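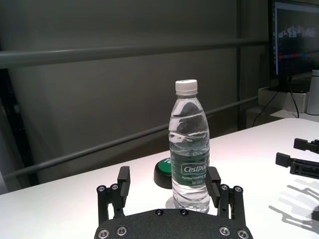

Category: Robot learning methods

Staggered-view grasp training is a method for teaching a two-armed robot to pick up and hand over see-through objects such as drinking glasses, jars and water bottles. It was worked out at the Stuteck laboratory in Drirkerstead by Arlindo Siqueira and Joelle Zein, and is sometimes called the Siqueira–Zein schedule. The method changes which camera pictures the robot's control program is given during training. It does not change the arms, the grippers or the cameras.

Background

Clear plastic and glass are hard for depth sensors, which often report the table behind an object in place of the object itself. Programs trained on ordinary color pictures avoid part of this problem but tend to lean on whatever is easiest to see. With a bottle, that is usually the label or the cap. Early tests at Stuteck found that a program trained on labeled bottles would close its fingers at the height of the label even after the label had been moved up or down.

A second difficulty comes from using several cameras at once. A wrist camera sees the object very large in the last moments before contact, with the fingers on both sides of it, while a head camera sees both arms and the table. Programs given both views from the first day of training often came to ignore one of them.

Method

Training is split into 3 stages. In the first, the program receives only the head view and learns to bring an open gripper near the object. In the second, it receives only the wrist view and learns the final approach and the closing of the fingers. Both views are supplied in the third stage, but one of them is blanked out at random for short periods, so that the program has to be able to finish the motion with either.

All stages use recorded demonstrations in which a person guides the arms. Siqueira and Zein used 359 demonstrations in their main study, with bottles, jars and tumblers set down at different spots on a white table. White was chosen on purpose, as clear objects give little contrast against it. 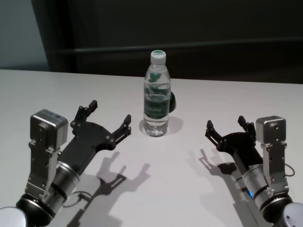

4 min read

Two-arm use

The schedule was first written for one arm. Zaid Atallah extended it to 2 arms by treating each wrist camera as a separate view that could be blanked on its own. When an object stands midway between the grippers, either arm may make the first grasp, and demonstrations in which the two arms started toward the object together had to be marked by hand to show which one was meant to lead. Atallah's version adds a short waiting period for the other arm.

Results

In the main study the program was tested on bottles and jars it had not seen in training. It completed the pick in 63 percent of trials. A program trained on the same demonstrations, with all views supplied throughout, did worse, mainly because it closed the fingers too early. Results for handing the object from one gripper to the other were lower and varied a good deal with the shape of the object. Tall bottles tipped over more often than jars did.

Criticism

Panagiotis Babić has argued that most of the gain comes from the random blanking in the third stage and that the first two could be dropped. Dušan Brabec repeated the study with tumblers only and found a smaller gain than the one first reported. He also noted that shadows of the grippers on a bright table may serve as a distance cue, and that the method had not been tested under changing light. Siqueira and Zein accepted the point about lighting in a later note.

Related articles
Kulus gripper calibration
Nasrallah blanking test
Grasping of transparent objects
Wrist-mounted cameras
Learning from demonstration
Two-arm handover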